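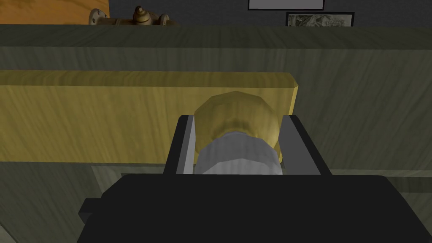 Bench notes, hardware and finishes. March, started 8:40.

Second round on the Temberg oil, batch 6. The first round was rubbed back too soon and the end grain stayed tacky, so those blanks are in the offcut bin. This time: 300 grit, wipe down, thin coat, leave overnight, light rub with a grey pad. Colour shift is small on the pale stock and stronger on the Provetti beech.

Counter test colours are still open. The deep blue shows every fingerprint under the side lights.

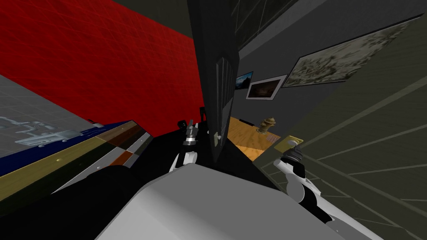 Blue counter, grey tile behind, red wall above.

Screw pull-out next. Pilot holes at the size on the Brakmont sheet gave 655 N on the best blank. One split along the grain at 34 mm from the edge – recorded as a fail, not averaged in. The Eberhard inserts went in square but sat proud of the face. Try a shallow countersink before ordering more.

The torque driver drifts when the battery is low. Charge it at lunch, and recheck against the dial gauge before the afternoon set. 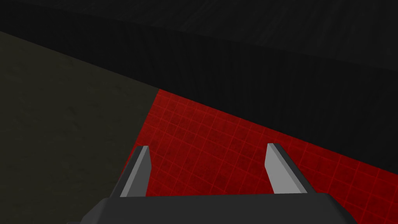

Red surface with the grid pattern.

To do: label the oil tins, order grey pads, move the clamp rack away from the heater. Humidity log has a gap after 2 pm – sensor unplugged, now back on.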